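Setting Up a Rotation Sheet for a Youth Basketball Bench

The Wirmont league requires equal floor time across each half, within 3 minutes per player. The method below covers a ten-player roster and needs one printed sheet and a pencil.

Divide each half into five blocks of four minutes. Write the blocks across the top and the players down the side, ordered by jersey number – skill order causes arguments when a parent sees the sheet.

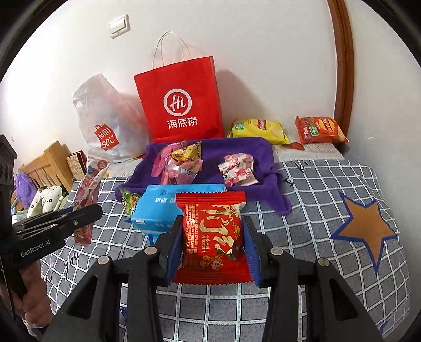
STEP 2: FILL THE BLOCKS

Mark five players in block one and the other five in block two. For block three, keep two from block two and add three from block one. Each player should end the game with four blocks. Check the row totals before tipoff.

Raelene Tipoki, who coached the Stubbs under-11s, fills in the ball handlers first so that every block has at least one.

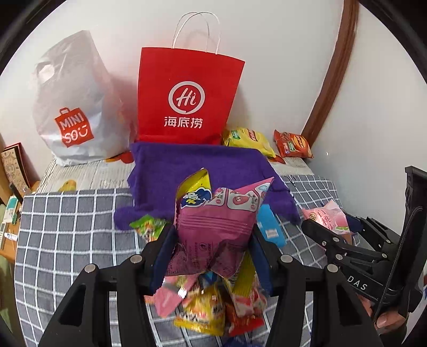

If a player arrives late, leave the missed blocks blank and do not make them up in the second half. Foul trouble is handled the same way: swap the player with whoever is due in next, and initial the change.

Hand the sheet to the scorer at halftime. Ostia gyms use a running clock, so substitute at the first whistle after each block ends.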